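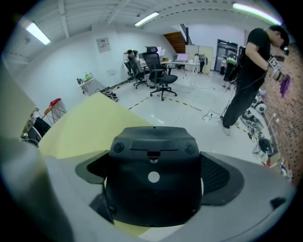 *Beside the brick-patterned wall, April 6, 2023.*

To: Grondham Songwriters List
Subject: Re: Split sheets for the Jaston sessions

Dear members,

Ms. Altıntaş wrote in February:

> Two of my co-writes are on the Jaston compilation. Must each writer file a separate split sheet, or will one signed copy do?
>
> Hülya Altıntaş

One copy per song is sufficient, provided every writer has signed it and the shares total 100 percent. The office has received sheets for 143 songs. Sheets for 18 others lack a signature and have been returned by mail.

Writers published through Kocsis should send their forms to that office directly. Please do not send lyrics or recordings with the form.

Corrections to registered titles go on Form 2.

Sincerely,

Piroska Halász
Registrations, Grondham Songwriters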